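Cuaderno de taller, 2026-03-25

Día entero en la habitación del fondo, la que estamos montando como dormitorio de muestra para Frota. Yo venía convencida de que sería una mañana de remates y a las seis seguía de rodillas en la moqueta, así que apunto todo antes de que se me olvide (Neusa, si lees esto, lo tuyo está más abajo).

Empecé por la cama. El nórdico blanco es precioso pero pesa lo suyo y siempre se va hacia un lado. Después de pelearme un rato decidí dejarlo caer con pliegues sobre la base gris, que con esa esquina redondeada queda muchísimo mejor que con la ropa remetida. ¡Y nadie se deja la espinilla en ella! Adalberto la prefiere tirante, tipo hotel. Ya lo discutiremos.

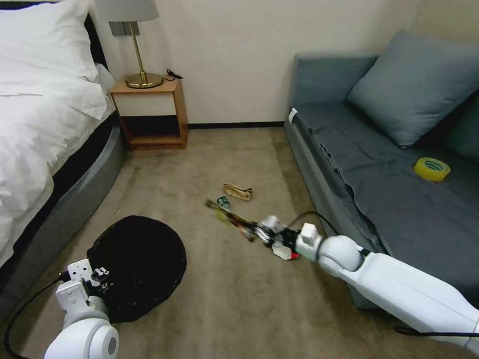 La mesilla me sigue gustando: madera clara, cajón blanco, hueco abierto debajo. Lo que no me convence es el cable negro enroscado en la esquina de atrás, queda feo en cuanto entras por la puerta. Adalberto propone una canaleta Dimik; yo probaría antes con una simple brida, que son 4 céntimos y no hay que taladrar nada. La placa gris de la pared queda medio tapada por la pantalla de la lámpara y casi que mejor, porque moverla supone llamar otra vez al electricista.

Ah, y la cinta amarilla vive en el cajón de herramientas, no en el sofá. Me incluyo en la bronca.

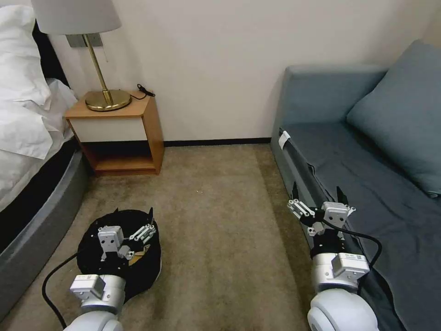
Para el sofá cama habíamos pedido a Drolico una funda a medida y el presupuesto vino en unos 600 euros, que me parece una barbaridad para un asiento que va tapado. Con la tela oscura por encima, cayendo por delante, da el pego de sobra. Eso sí, se arruga con mirarla. Neusa, ¿puedes preguntar si la tienen en un tejido con más cuerpo? La referencia es la 203 del muestrario Flostuvberg, página de los azules.

También hay que decidir qué hacemos con la etiqueta blanca del lateral. Yo la descosería, pero igual la necesitamos para la garantía, así que de momento no la toquéis.

Pendiente:
- aspirar la moqueta, sobre todo junto al rodapié
- brida o canaleta (votad)
- llamar a Drolico, Neusa
- probar el cojín grande más centrado

Mañana entro tarde, la llave se queda donde siempre.

Utilizamos cookies propias y de terceros para mejorar tu experiencia. Si continúas navegando, aceptas su uso. Aceptar | Configurar | Más información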